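3.2 Work surface, container and part

The packing study treats the placement of one small part into one open enclosure base as the smallest unit of work in kitting. Larger kits at the Vikent bench are assembled from repeated units of this kind, and the errors recorded there could nearly all be traced to a single placement. We therefore fixed the surface, the container and the part, and varied only their starting positions.

The tabletop is white and was judged too reflective under the overhead lights. It was covered with a flat sheet of brown cardboard, held with white tape near one corner. The sheet gives a dull, even ground against which both a pale container and a dark part are easy to separate. It also adds some friction, so that a light box does not slide when its wall is touched. The same sheet was kept for the whole series. Cardboard marks and creases with use, and a new sheet would have changed the background between sessions. 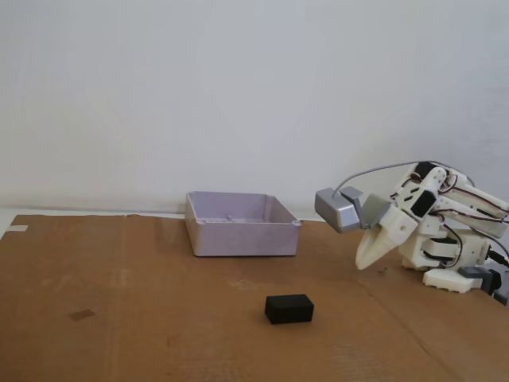 Figure 1. Layout A. Open enclosure base at the back of the sheet, close to the wall; black block in front.

Container position was set by eye against two reference lines measured from the table edge and was not marked on the sheet. Marks were tried in the Hinojosa pilot and then dropped, as operators who reviewed the recordings tended to score position against the mark and ignored the walls of the box. In the present series a layout is defined only by the relation between the container and the part. Layout A puts the container toward the back and the part in the foreground, with open surface between them. Layout B moves the container toward the middle of the sheet.

The container is the lower half of a plastic project enclosure, used without its lid. It has straight walls and small tabs at the corners of the rim. These tabs matter more than their size suggests. A part lowered close to a corner can come to rest on a tab, and from the front this is easily mistaken for a part leaning on the inner wall. The two outcomes were scored separately. Resting on a tab was counted as a failed placement, and leaning on the inner wall was counted as a placement with poor seating.

The part is a matte black rectangular block with slightly rounded edges. It was chosen from the Bivum parts list for its lack of features: it has no obvious top, and turning it end for end leaves the task unchanged. Orientation was recorded as the direction of the long side relative to the front edge of the table. In the standard start the long side runs parallel to that edge. Other starts were included in the Greltarau protocol but are not reported in this section.

A total of 200 placements were scored, in blocks of 16 with the final block left short. The container was returned to its reference position at the start of each block and was otherwise left where it came to rest. Small shifts within a block were accepted, since a container in a real kitting line is rarely clamped - and a protocol that resets it after each placement hides the effect of contact with the walls.
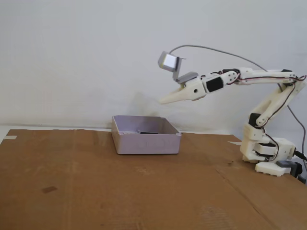
Seating was scored on a scale with 2 as the highest value. A score of 2 was given when the block lay flat on the floor of the container, 1 when it was inside the walls but tilted, and 0 when any portion of it remained on or outside the rim. The scale does not consider where on the floor the block lies. An earlier version did, with the floor divided into quarters, but agreement between scorers was poor for blocks close to a dividing line and the added detail was not used in the analysis.

Shadows were a minor source of error. The container casts a soft shadow on the cardboard in front of it, and a dark block placed inside that shadow has a less distinct lower edge. Starts in which the block would lie within one block length of the front wall were removed from the layout list for this reason. The plain wall behind the table required no treatment.

Scoring was carried out from still images taken at the end of each placement. Where a still did not show whether the block was flat or tilted, the lower score was given. Disagreements between the two scorers were settled in the same way and are listed by block number in the supplementary table.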